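3. Postharvest handling and storage

3.1 Harvest and grading

Fruit for the storage trial came from two growers, Gellus and Medine, who farm on opposite sides of the same valley. Both train their plants on concrete posts and irrigate by drip line. The fruit was picked in the morning, cut with a short piece of stem left on, and placed one layer deep in padded crates. The crates were driven to the packing shed at Cloutier on the day of harvest and held in shade until grading.

Grading was done by eye. We rejected fruit with splits, insect damage, sunburn, or a broken stem end. Fruit that passed was weighed, and only pieces between 200 and 400 grams were kept. Larger fruit is common at both farms, but local buyers pay less for it by weight, and the growers asked that the trial reflect what they normally ship. Fruit from the two farms was kept separate through every later step.

3.2 Changes in the bracts

Most published work on dragon fruit storage reports weight loss, firmness, and soluble solids. These are useful measures, but none of them can be checked by a shopper or a produce clerk. In our talks with retailers, the bracts came up more often than any other feature. A buyer looks at the green parts first. If they are stiff and bright, the fruit is taken as fresh. If they are yellow, limp, or brown at the tips, the price drops, even when the flesh inside is still sound.

For this reason we scored the bracts separately from the skin. Each fruit received one score for color and one for stiffness. Color was judged against a printed chart under the same shed lights each time. Stiffness was judged by pressing the bract lightly with a finger and watching whether it sprang back. The appearance of the fruit at close range is shown in Figure 2.
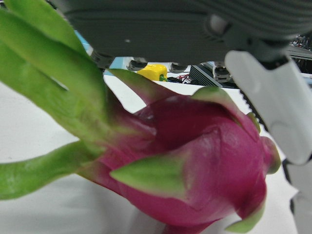
Figure 2. Dragon fruit with magenta-pink skin. The bracts are tinged pink at the base and shade to bright lime green along their length.

The bracts lose water faster than the body of the fruit. They are thin, they have a large surface for their weight, and they stand away from the skin where air can move past them. In the uncovered crates the tips began to dry while the skin was still firm and glossy. Fruit from Medine dried a little sooner than fruit from Gellus. We did not find a clear cause for this. The Medine crates traveled farther, and the drive may have played a part.

3.3 Storage treatments

Fruit from each farm was split between two treatments. The first was the packing method already used at Cloutier: open crates in a cold room, with no liner. The second used the same crates and the same room but added a perforated liner supplied by Sovby. The liner was folded over the top of the fruit and left unsealed. Both treatments were held for 7 days and then moved to a room without cooling, to copy the time fruit spends on a store shelf.

The liner slowed the drying of the bracts in fruit from both farms. Color held better than stiffness. By the end of cold storage, many bracts in the lined crates were still green but bent easily when pressed. Skin color did not differ between treatments, and neither did the taste scores given by the shed staff.

There was one drawback. Water collected on the inside of the liner after the crates left the cold room, and mold appeared at the stem end of several fruit where drops had settled. Taking the liner off before the move would likely prevent this — a step that adds handling time, which the shed has little of during peak weeks. We plan to test early removal in the next trial, along with a liner that has larger holes.

3.4 Limits of the trial

The trial covered one harvest from two farms. All the fruit was of the red-skinned type, and the results should not be applied to yellow fruit, which carries different bracts and is sold to different buyers. The taste scores came from untrained staff and are reported only as a rough check.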